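Grota open day, reviewed by a first-timer
Jul 21, 2022

I had been meaning to visit Grota since June, when my friend Bhavana Poduval came home raving about the two-armed setup they let you watch up close, and I'm so glad I finally went! Admission was $5, and parking was easy once I found the right gate (follow the signs for Bindari).

Our host, Geetha Kartha, was patient with everybody, and the candy table was my favorite stop by far. It's a cheerful thing to see lollipops and a big candy jar between two serious-looking robot arms.

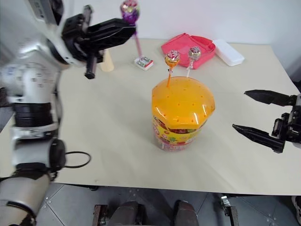 She took questions for a good 23 minutes, including several of mine, and never once hurried us along. My only complaints are that the room gets warm and the folks in back can't hear very well, so come early and stand up front. I'd bring my nephews next time, and I'd wear better shoes (those floors are hard!). Four stars from me.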